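Section 5: Putting Up Your Wavstead Table Display

You've got the boxes open and the parts sorted, so now comes the fun bit! This section covers putting together the upright stand, fitting the header sign and loading the shelves for a craft fair, a school sale or a shop corner. If you haven't read Section 4 (Choosing Your Spot), do that first, as moving a loaded stand is a pain and can bend the shelf clips.

What you need
Phillips screwdriver
Soft cloth
The small bag of parts marked B
A friend, for step 4 only

Building the stand

1. Lay the base on the floor with the rubber feet facing down. Press each corner. If it rocks, turn the foot under that corner until it sits flat.

2. Slide the lower post into the socket on the base. Keep turning it gently until the notch drops in. You'll hear a good solid click, and it's a lovely sound after all that unpacking.

3. Fit the upper post on top of the lower one. Hand-tighten the collar.

4. Ask your friend to hold the post upright while you put in the two long screws from bag B. Start both by hand before you tighten either one.

Note: The Volulside model has one long screw and one short one. The short screw goes at the back.

Caution: Don't lean on the post before both screws are in. The collar alone will not hold it.

5. Go around once more with the screwdriver. Snug is fine! Cranking down on the screws will strip the threads.

Adding the shelves

Start at the bottom and work your way up, which keeps the weight low while you build. Each shelf hangs on a pair of clips, and the clips can go in any slot, so play with the spacing before you settle. Tall things like candles and bottles look great down low, and little things like earrings or cards do much better near eye level. 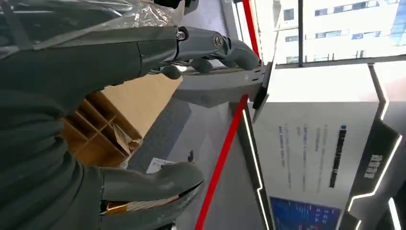

When you like the spacing, push each clip down until the tab snaps flat. Then run your thumb along the front lip of every shelf. If you feel a clip sticking out, lift the shelf, reseat the clip and try again.

Caution: Never hang anything off the front lip. Bags and coats belong on the side hooks (sold as a set of 6).

Fitting the header sign

1. Peel the film off both sides of the sign sleeve. It clings, so start at a corner and go slowly.

2. Slide your printed sign in from the open side. Regular card stock works well, and so does thick drawing paper if the kids are making the sign (please let them, those always get the most smiles).

3. Hook the sleeve over the top of the post and press until it stops.

Loading up

Put your heaviest items on the bottom shelf and fill both sides evenly as you go. Leave a little open space on every shelf so people can pick things up and put them back without knocking over the neighbors. Annatjie Baloyi sold 400 bars of soap from one of these stands over a single spring season, and her best tip is to restock from the back so the front row always looks full.

If it wobbles

Check the feet first, then the collar, then the long screws, in that order. On grass or thick carpet, set a flat board under the base and level the feet again.

For taking the stand down and packing it away, go to Section 6.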